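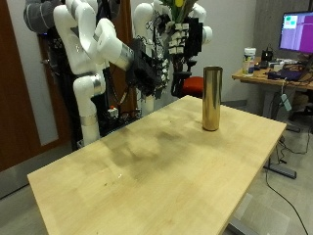
Dravton Repair and Reuse Club - Members' Blog

Thu 31 August

The gold tube is the one thing left to find a home for. I bought it from Panicker as part of a box of lamp parts, and it's the only piece that was any good. It has a proper shine on it, the sort that shows every fingerprint, so I've been picking it up with a cloth.

It stands up well enough without a base. Idalina Correia thinks it should be a candle holder. I'd sooner make a table lamp, but the fitting I need is 3 mm wider than the one I've got, and Girkov only sell them in packs.

The table needs work too. There are greyish smudges across the middle of the top, and on pale wood like this they show from the doorway. I tried warm soapy water in one corner and then left it alone. Hajar Samir says to sand with the grain, very lightly, and put oil on after. She did her own desk that way last December and it has kept its colour.

I'll do the top first and the lamp second - no point setting polished metal down on sanding dust. If anyone has a spare tin of clear oil, leave it on my shelf with your name on.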